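The gripper cell, week three, and why I still don't trust the simulator

Jan 31, 2020
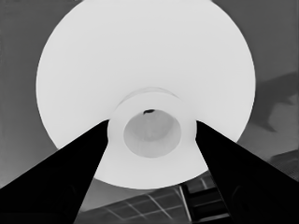 What we were sold

The pitch from Tosteck was that we could set up the whole cell on a computer, tune the grasp there, copy the numbers across, and be picking parts by lunch. I've heard a version of that pitch for every machine I've looked after, and lunch keeps getting later.

To be fair to the simulator, the picture is a decent one. You get the white part with its wide rim and the collar in the middle, a black finger on each side of the collar, and gray everywhere else. It's easy to read. My complaint is that it's easy to believe, too. The fingers in there are almost uniformly black and perfectly clean. Mine have a polished stripe where they rub and a nick near one tip from before I took over the cell.

The first day on the real thing

We loaded the simulated grasp into the Marchal arm on a Monday and ran 67 parts through it. It dropped 12. The simulator, given the same job, dropped none, and the sales engineer's first suggestion was that our parts were out of spec. I measured them. They were fine.

Amr Helmy, who does our electrical work and has more patience than I do, wanted to look at the air supply before touching any software. He found the regulator creeping down over the shift. A slow leak at a push fitting, the kind you can hear if the compressor next door ever shuts up. We cut the end of the hose square, pushed it back in and marked the gauge with a paint pen so anyone walking by can tell if it moves.

That got rid of maybe half the drops. I'll take it, but no amount of staring at a rendering was going to find a bad fitting.

Fingers

The rest was the fingers. They bolt on with two screws each and there are no dowel pins, so they go back wherever your wrist happens to put them. I had one sitting a hair further forward than the other. On a flat block you'd never notice. On a round collar it makes the part twist as the jaws close, and then the wide rim swings out and catches the edge of the tray.

What I do now: jaws closed on a gauge pin, screws just snug, nudge both fingers until a straightedge lies flat across them, then torque. Open, close, check again. It takes me 19 minutes if I don't get called away. Marcelle Courtois on second shift does it faster and I've asked her to write down how. I'm still waiting.

I also dropped the closing speed, which the Tosteck people said would hurt cycle time. It did. We lost less than a second, and we were losing a lot more than that picking parts up off the floor.

Did the simulator help at all?

Some. I used it to try a different approach angle so the wrist cable wouldn't rub, and that carried over well enough. It's good for "will the arm hit the post." I wouldn't ask it whether a part will slip. The friction setting in our copy was a default that someone typed in and never went back to, and when I asked where the number came from I got a link to a brochure.

Where it stands

Yesterday we did 39 in a row with no drops, then I stopped it for the end of shift. I'm not calling that fixed. Ask me when it's been through a cold morning and a new batch of parts.

Still to do: get the finger plates drilled for dowels (the shop at Clistberg has the drawing), order spare fittings, and find out why the log clock is an hour off. The Sallon feeder is supposed to show up in February. They tell me it has been fully tested in simulation.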